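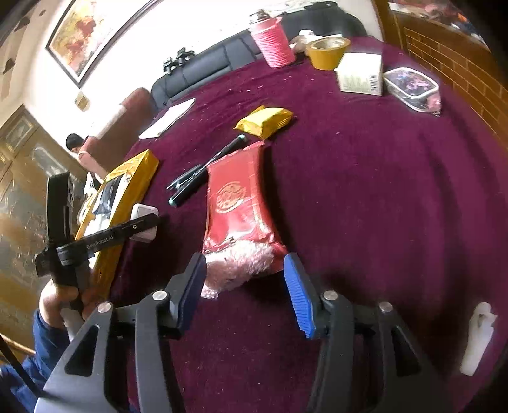
A red packet, two pens and a yellow envelope on the table.

Why do we put things in packets?

Look around your home and you will find packets, envelopes, boxes and tubs in almost every room. People have wrapped things for a very long time, in leaves, in cloth, in clay pots. Today we have many more kinds, and each kind is good at a different job.

Soft packets

Fluffy things are mostly air. Take a ball of wool and squeeze it in your hand. It becomes small, and when you open your fingers it grows again. A packet does the same work as your hand – it holds the fluff together so that it takes less room. In the picture you can find a bundle of pale pink fluffy material coming out of the open end of the red packet. It is not easy to push such a thing back in! Fold it first, press the air out slowly, and put it in with the folded side in front.

Padded envelopes

A padded envelope has a soft layer inside its walls. Often this layer is made of small bubbles of air. If the envelope falls, the bubbles are pressed first and the thing inside gets a smaller knock. Padded envelopes are light, so they are useful for posting little things. Can you find the small yellow one on the cloth?

Boxes

A cardboard box keeps its shape. You can put one box on top of another, and you can print words on the sides. Many boxes also carry a barcode. This is a row of thin and thick lines that a shop machine can read very quickly. Cut open the edge of an old box and you may see a wavy sheet of paper between two flat ones. The waves make the wall strong.

Clear containers

With a clear container you do not need a label, for you can see what is inside. They are good for beads, buttons and other colourful things which you want to find fast.

Try it yourself

You need a woolly sock, a paper envelope and a ruler.

1. Lay the sock flat on the table. Do not press it. Measure how high it is.
2. Fold the sock and push it into the envelope. Close the envelope with a small piece of tape.
3. Put a heavy book on top and measure again, from the table to the bottom of the book.

Rekha Prajapati's class tried this in July. One thick sock was 9 centimetres high when it was rolled in a loose ball, and only 3 under the book. Where did the rest go? It was air, and it went out through the little gaps in the paper.

New words

Padded: with something soft inside.
Barcode: lines that a machine can read.
Bundle: things held or rolled together.

Text by Mafalda Louro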